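Deformable objects from hand-held demonstrations: second progress report to the Panagiotou programme
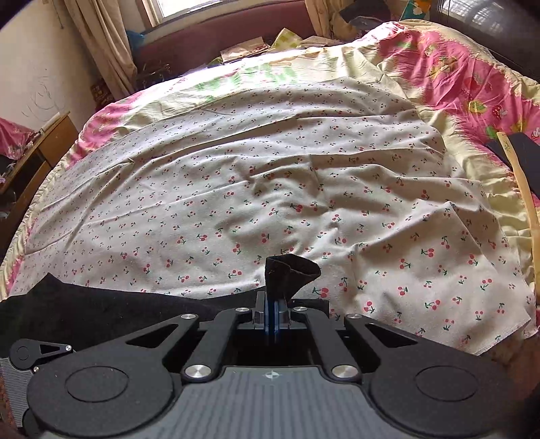

Tivby, June

Work in this period concerned one question: whether a grasp policy for cloth can be learned from demonstrations recorded in ordinary homes with a hand-held gripper, without a robot present at collection. Bedrooms were chosen as the first setting. Black fabric gripped over a cherry-print sheet is an easy case for segmentation; dark cloth lying on dark cloth is not, and most of the labelling effort went there.

Collection. The set now holds 2462 accepted demonstrations from 29 homes. A further 134 were rejected, mainly for lost tracking when the operator turned towards a bright window. Operators were told to leave rooms as they were. The resulting variation in bedding, daylight and clutter is wanted, and no attempt was made to balance it.

Method. Each demonstration is split at finger closure. The approach segment trains the grasp-point predictor; the segment after closure trains the lift and placement policy. Finger width is recorded throughout. In the previous period both segments were trained jointly, which gave poor grasp points on thin fabric. Splitting them removed most of that error, at the cost of a short hesitation at the moment of closure that we have not yet smoothed out.

Results. On the Brosach arm, the split policy outperformed the joint one on every fabric type tested except heavy towelling, where the two were level. The remaining failures are of two kinds: the fingers take up two layers instead of one, or they close on the sheet beneath the garment. The second kind is more common on creased bedding – a raised fold is easily read as a garment edge.

Changes to plan. The Clolladora simulator was to supply extra training data for folds. Its contact model is too stiff for light cotton and we have stopped using it for that purpose. The time has been moved to real collection.

Next period. Three items are scheduled: relabelling of the double-layer grasps, a test in homes not included in training, and a trial of softer finger pads. Spending is within budget. The request for a second arm stands as submitted.

Benedito Marinho
Principal investigator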